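Galotia Laundry Room - Folding Table, T-Shirts

Notes and gallery from the garment care room at Galotia, 2021-11-23. Compiled by Catherine Imrie. Folding method by Parveen Bugti.

The room handles household cottons, mostly short-sleeved shirts, sorted by size before they reach the table. The current batch is 67 shirts, of which 51 carry a print on the front. Printed shirts are folded separately from plain ones. The method is the same up to the second fold, after which the print decides where the crease goes.

Shirts are laid out flat, front up, one at a time. Bunched fabric is pulled out toward the hems before any fold is made. A shirt folded over a ridge keeps the ridge, and pressing it later takes longer than smoothing it by hand.

Light colors are done first. On pale blue and pale yellow the creases show less than on navy, but dust and lint show more, so the table is wiped between stacks. The wiping cloth is kept on the hook by the door and changed every 20 shirts.
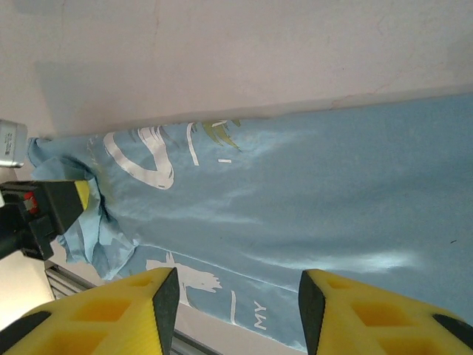
Prints with large solid areas should not be folded across the middle if it can be avoided. White ink in a thick layer tends to crack along a hard crease. Lettering and thin lines hold up better. Where a print covers most of the front, the shirt is folded in thirds lengthwise with the sleeves turned back, then rolled from the hem. Rolled shirts go in the upper bins.

Palm leaves, surf lettering and similar summer prints came in mainly in September. They are stored with the off-season stock on the Disthorpe shelving, lower two levels. Razia Yousafzai keeps the shelf list and should be told when a bin is moved.

Folded size: the stack should fit the Plorkora bin with the lid closed and no fabric caught in the rim. With adult mediums that is 7 to a bin. Larger sizes are packed to the fill line - do not press them down to gain space.

Seams: check the side seams before the first fold. If a seam has twisted toward the front, hold the shirt at the hem and underarm and pull it straight. If it will not stay straight, fold to the seam and leave the hem uneven.

Loose threads are trimmed, not pulled. Small marks are circled with removable chalk and the shirt goes to Farzana Bajwa for spot cleaning. Marked shirts are left unfolded over the rail.

Text checked by Naveed Kiani. Corrections to the bin sizes can be left at the desk.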